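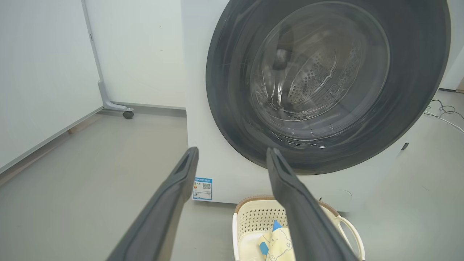 Who Does the Laundry Around Here?

Robots at work, explained for people who still leave socks on the floor

Somebody washes the towels at a hotel. You may never have thought about this, because the towels simply show up, folded, as if they grew there.

At the Ladbridge laundry, 2,121 pieces of washing come in on a busy day in April. Sheets, bibs, aprons, baby blankets. For years, people picked up every one of them by hand, bent down, loaded a machine, and bent down again to get it all out. Ask a grown-up what that does to your back. Then sit down, as the answer may be long.

Now the laundry has a robot named Pekix. It has an arm and a gripper, and a gripper is a hand that somebody stopped drawing after two fingers. Two is enough to pinch a cloth.

Pinching is harder than it sounds. A box stays box-shaped when you grab it. A cloth flops, folds and hides its own corners. You learned to deal with this as a baby, mostly by chewing on it. A robot has to look through its camera, work out where the cloth is, close its fingers, and lift. Sometimes it comes up with nothing and has to try again.

On its best day so far, Pekix moved 1,282 pieces. It didn't stop for lunch. It also didn't notice a crayon in a pocket, and one load of aprons came out purple.

So what happened to the people? There used to be 4 workers loading machines on each shift. Now there is one, who checks pockets and helps Pekix when it gets stuck. The other 3 learned new jobs: mending, packing, and fixing the robot. Most like the change. One misses the old days, when everybody sang while they loaded - Pekix doesn't know any songs.

Not every workplace does it this way. When a machine takes over a task, some places need fewer workers, and people can lose their jobs. That's a real worry, and it's fair to ask about it before the robot arrives.

Words to know
Automation: getting a machine to do a job that a person used to do.
Shift: the hours one group of people works before the next group takes over.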